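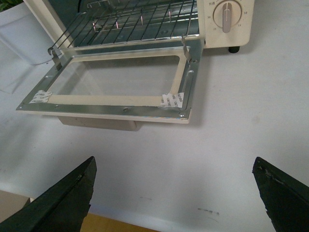

When should a household manipulation policy be counted as having learned a task? When it completes the task on appliances and in rooms that were absent from its training data, under a scoring rule written down before the first trial.

That standard is plain enough, and most groups working on learned manipulation would agree with it in principle. Practice is another matter. Results are still commonly reported as one success rate, gathered in one room, on the same appliance used for the demonstrations. A figure of that kind measures something real, but it is often read as a claim about homes in general.

The Pedine evaluation, carried out jointly by the laboratories at Odinlow and Irkmont, shows how far the two can drift apart. The policy was trained on 200 demonstrations of opening and closing the door of a countertop oven, all recorded at Odinlow. Tested there, it succeeded in most of its 100 trials. The same weights were then sent to Irkmont, where the oven was a different model and the table stood lower. Of 168 trials, 22 ended with the door fully closed.

Some readers have taken the second result as a failure of the method. In our view it is the more useful of the two. A door hinged along its bottom edge asks a good deal of a gripper. The fingers must reach the underside or the front edge, follow an arc and let go at the right moment. A wrist camera sees the door at close range, and a pane of clear glass shows it mainly the table. A policy can learn to manage all of this from the position of a familiar dial or the color of a familiar tabletop, and its score at home will give no sign that it has done so.

Three changes to common practice would help. First, any paper reporting a household skill should include at least one site that contributed no training data. Second, partial completion should be reported separately. At Irkmont, many trials ended with the door raised partway and then released, and a single pass mark hides that pattern. Third, the state of the equipment should be recorded along with the results. Finger pads wear, and a worn pad grips a thin metal edge differently from a new one – a fact well known to operators and seldom found in print.

The usual objection is cost. A second site requires staff, hardware and time, and smaller groups have little of any of these. The Pearce exchange, under which laboratories run one another's policies for a fixed number of hours each September, suggests that the burden can be shared. It is slow, and the paperwork is heavier than it should be. Even so, participating groups have received outside results that they could not have produced alone, and several have revised their own claims before publication.

Funding bodies could hasten this by treating outside evaluation as an ordinary budget line. Reviewers, for their part, could ask where the robot was tested – and who wrote the scoring rule – before asking how high the number was.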